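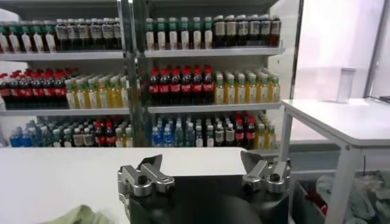
Bottled drinks on the shelves, grouped by type

Thickening and setting: notes for the home kitchen

Most kitchens have cornflour in the cupboard and perhaps a packet of gelatine bought for one pudding and forgotten. Between them they cover a good deal, but they behave differently, and most lumpy sauces and weeping jellies come from treating one like another.

Cornflour
Mix it with cold water before it goes near the pan. A paste the thickness of single cream is right. Pour it into the simmering liquid in a thin stream, stirring with the other hand, and let it bubble for a minute afterwards. A sauce taken off too soon tastes chalky. A sauce boiled hard for a long time goes thin again, and adding more cornflour at that stage only makes it gluey.

Lemon juice and vinegar also weaken it. Stir them in at the end, off the heat. Cornflour sauces don't freeze well and come back spongy with water round the edge. If the dish is meant for the freezer, use a flour and butter roux and expect to whisk it when you reheat it.

Arrowroot
Use it where you want the sauce clear, such as a glaze over a fruit tart. It thickens at a lower heat than cornflour and breaks down if it is kept hot, so add it last and take the pan off as soon as the liquid turns from cloudy to clear. Avoid it with milk – the texture turns slippery.

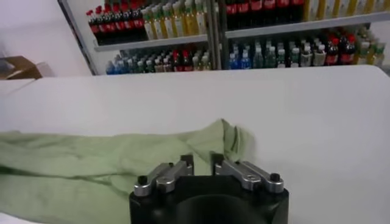 Gelatine comes next, and here the packet matters more than the recipe. Leaf gelatine is sold in different grades and sizes, and a recipe that says "three leaves" without saying which is no help at all. Go by the amount of liquid the packet says it will set.

Soak the leaves in cold water until they are floppy, squeeze them out, and stir them into liquid that is hot but not boiling. Powdered gelatine is sprinkled on to cold water and left to swell. Don't pour the water on to the powder, as it clumps and the middle stays dry.

Fresh pineapple, kiwi and papaya will stop gelatine setting. Tinned pineapple is fine, and so is fresh pineapple that has been simmered first. Alcohol is all right in small amounts but a strong mixture needs more gelatine. Fizzy drinks can be used for jelly: dissolve the gelatine in a little still juice or water, let it cool, then add the drink straight from the fridge, down the side of the bowl.
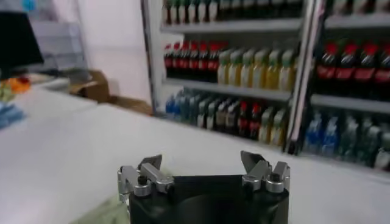
Pale green material on the white table

Agar
Agar is made from seaweed and suits vegetarians. It must be boiled, or it won't dissolve properly and the jelly will be grainy. Whisk the powder into the cold liquid, bring it up slowly and simmer for a few minutes. It sets at room temperature, so have the moulds ready before you start.

For a soft set, 5 g of powder to 1,000 ml of liquid is where I begin. Makes vary in strength. I use Kosano powder, and when I changed to it from flakes I had to work out all my amounts again. Flakes are bulkier than powder and a spoonful of one doesn't equal a spoonful of the other. Weigh them.

To check the set, put a teaspoonful on a cold saucer and leave it for a couple of minutes. Too firm, add liquid. Too soft, boil up a little more agar in a spare cupful and stir it in while both are hot. Agar jelly can be melted again by boiling, so a bad batch is seldom wasted.

Pectin
For jam with strawberries, cherries or ripe pears, which are low in pectin, either buy jam sugar or add lemon juice and a bottle of liquid pectin. Don't use both jam sugar and extra pectin unless you like jam you can slice. Follow the order of steps on the bottle; liquid pectin usually goes in after the boil and powder before it. Ordinary pectin needs plenty of sugar, and reduced-sugar jam calls for the low-sugar kind.

Storing them
Dry thickeners keep well in a screw-top jar away from the cooker. I write the opening month on a strip of tape, and the jar of arrowroot at the back currently says December. Cornflour that smells of spices has been next to the spices. Once made up, a fruit jelly is good for up to 5 days covered in the fridge, though agar ones leak a little by the end.
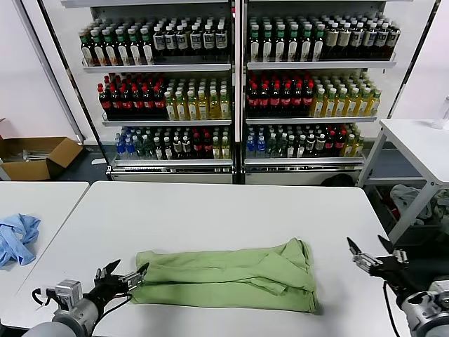 Mared Prosser writes that she gets a better gravy by mixing the cornflour with cold stock instead of water, and that she keeps 100 ml back from the jug for the purpose. She also asks whether potato starch can replace cornflour spoon for spoon. Use a little less, add it at the end, and don't let it boil for long. It gives a glossier finish and suits gravy well.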